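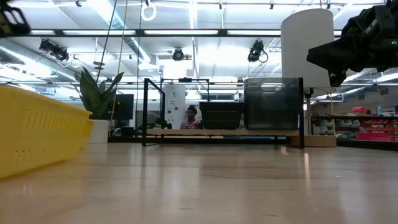 How to Sort a Shared Room with Baskets and Bins

A room that several people use fills up with small things. Chargers, tape, gloves, plant food, spare mugs and half-used notepads end up on whichever surface is closest. This guide covers the method we use at Cellen for clearing a big table and one low open shelf, and for keeping them clear afterward. It needs very little shopping. Most rooms already have enough containers in them, just with the wrong things inside.

Plan on one afternoon. If two people can work together it goes faster, and the arguments about what to keep get settled on the spot.

What you need

One open basket that is easy to carry, preferably in a bright color
Two bins or baskets for the shelf
A trash bag and a box for recycling
A damp cloth and a dry cloth
Masking tape and a marker
A tape measure

Step 1. Clear the table first

Take everything off the table and put it on the floor along one wall. Wipe the table down, then dry it. A pale wood top shows rings and marker lines quickly, so go over it twice if you need to. Don't use a scouring pad.

Put the carrying basket on one end of the table. Ours is yellow plastic, and it is hard to lose. Slots and holes in the sides are useful because you can see whether there is anything left in it without walking over.

Step 2. Make one pass around the room

Walk around the edge of the room with the basket and pick up anything small that isn't where it belongs. Check the windowsill, the desk by the monitor, the floor behind the plants and the top of the water cooler if you have one. Don't sort yet. When the basket is full, empty it onto the table and go again.

Stop when you have been all the way around once. A second lap usually means you have started on drawers, and drawers are a separate job.

Step 3. Sort by how often things are used

Make four piles on the table:

Used most days
Used now and then
Belongs to one person
Trash and recycling

Take out the trash and recycling pile right away. Return personal things to the people who own them, or put a name on each item with masking tape and leave it on that person's desk. If something has no owner after a week, it goes in the second pile or out the door.

Step 4. Measure the shelf

Measure the width and depth of the board, and the height up to the next rail if the shelf has one. Leave 2 inches between containers so you can get your fingers in. On an open metal frame there is no back panel, and a container pushed too far will hang over the far edge. Mark the front line with a strip of tape if people tend to shove things back.

Step 5. Choose which container holds what

An opaque basket and a see-through bin do different jobs, and it helps to have one of each side by side.

Use the dark woven basket for things that look messy no matter what you do, such as cables, cloths and rolls of bags. Keep it to one kind of thing, two at most. Nothing in it can be seen from across the room, so it needs a label.

Use the smoky plastic bin for the now-and-then pile. You can make out the shapes inside well enough to know if something is running low. Larger bins get heavy, though – fill yours to just below the handle slot and no higher, or you will be digging your knuckles into the contents each time you lift it.

Rhun Craddock, who set up the shelves in our Cerlow building, puts the larger bin on the right every time so that people moving between rooms don't have to look. Pick a side and stick with it.

Step 6. Leave the basket out

Keep the yellow basket on the table as the drop spot. Anything found lying around goes in it. At the end of the day one person empties it and puts the contents away, a job that takes a few minutes if it is done daily and far longer if it is left until Friday or later.

Cleaning the containers

Plastic can be washed in warm water with dish soap. Run an old toothbrush through the slots. Woven baskets should be shaken out and wiped with a cloth that is only slightly damp, then left in the open until dry. We do ours in July, when the windows are open anyway.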